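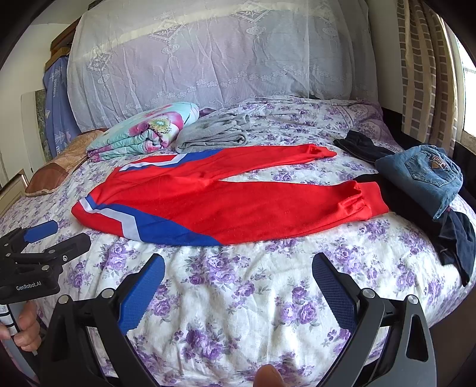 Red garment shaped like track pants on the rose sheets.

Jan 23, 2023

So I finally did it. After two years of saying I would "get around to it," I put door sensors, a leak detector and a smart lock in my house, and I have opinions. Lots of them. If you came for the sewing stuff, skip this one, I'll be back at the machine next week.

A bit of background. We moved out to the edge of Kistport in May, into a house with three outside doors, a basement window that never quite latched and a side gate that bangs in the wind. At our old apartment I never thought about any of this. There was one door, it had a deadbolt, done. Out here I'd be lying in bed at midnight going through the list in my head. Did I lock the back? Did I close the garage? I would get up and check, and it was always locked, and then I'd be awake until two.

My first idea was to pay a company to do the whole thing. I had a guy out from Pirkent, which does most of the alarms on our street going by the yard signs, and he was perfectly nice and walked through every room with a tablet. Then he gave me the quote. It was $2,654 with installation, plus a monthly fee, plus a three-year contract. I said I'd think about it and he said the price was only good until Friday-ish, you know how they say it, and that was enough to make me close the door.

So, do it yourself. I spent way too many evenings reading forums. The thing that took me longest to get my head around is the hub. Some of these little sensors talk straight to your wifi and some of them need a box in the middle to talk to, and the box has to speak the same language as the sensor. I bought a pair of motion sensors on sale before I understood this. They're in a drawer. If anybody wants them, email me!

I ended up with a Bamach hub, mostly on the word of my friend Mio Honda, who has had one for ages and only complains about the app. It's a white square that sits on the bookshelf in the hall and plugs into the router. Setup said ten minutes. It took me most of an afternoon, and a big chunk of that was the hub wanting to update itself and then wanting to update itself again. I made soup while it thought about things.

The door sensors were the easy part. Two pieces, one on the frame and one on the door, sticky tape on the back. You line them up with the little arrows and that's it. The only one that gave me trouble was the back door, where the trim sticks out and the two halves sat too far apart, so my phone kept telling me the back door was open while I stood there looking at it closed. I stacked up three layers of foam tape behind the smaller half. Ugly, works great.

The basement window I did differently. I put a new latch on it first (hardware store, $6) and then the sensor on top of that. I really think people skip this step. I was all set to have my phone buzz me whenever that window moved, when what it needed was a latch.

Now the lock. I went back and forth on the lock. My husband was against it, his position being that a key has never once run out of batteries. Fair! But I kept thinking about the times I've been out with both arms full of groceries, and about his mother, who comes by on her own to let the dog out and has lost two of our keys so far. So we got a Murthy keypad lock, the kind that still has a keyhole at the bottom, and everybody's happy. His mom has her own code. She picked it herself and then texted it to the whole family group, so she has a new code now.

Putting it on was a screwdriver job, no drilling, except that our door had been painted over so many times the bolt dragged. A manual deadbolt you just shove. A motor won't shove, it tries for a second and then beeps at you and gives up. I had to file the strike plate down a little. If you're thinking of getting one of these, close your door and turn the deadbolt with two fingers. If you have to lean on the door to get it to go, fix that first.

The leak detector I bought on a whim and stuck behind the washer. It was $26 and it's a puck with metal feet, and it screams when the feet get wet. I tested it with a spoonful of water and the dog left the room and wouldn't come back until dinner.

A few things I'd tell my past self. Change the default password on the hub, right away, before you add anything to it. Turn on the two-step login even though it's annoying. Name your sensors something sensible, because "Contact Sensor 3 was opened" at eleven at night is not helpful to a sleepy person. And go into the notification settings on day one. Out of the box I was getting pinged every time any door opened or closed, by anyone, including me. In the first week I had over 41 alerts in a single day, and I was ready to throw the whole thing in the drawer with the motion sensors. Now it only tells me if a door opens after ten, or if something's been left open for more than five minutes.

I haven't done cameras. I might do one on the driveway but I'm not putting one inside. I don't love the idea of footage of me eating cereal over the sink living on a server somewhere. Mio has two indoors and says you forget about them, and I think that's sort of my problem with it.

Do I sleep better? Yeah, I do. I roll over, look at my phone, see four little green dots and roll back. I know there are people who'd say that's just swapping one habit for another, and maybe so, but it's a lot warmer than walking down to the back door in my socks.

Next on the list is the garage, which has an opener older than I am, and I've read three different answers on whether it can be hooked up to the Bamach at all. If you've done it with an old chain-drive one, please leave me a comment and tell me which adapter you used. Also still looking for a fix for the side gate. I tried a bungee cord – it lasted a night.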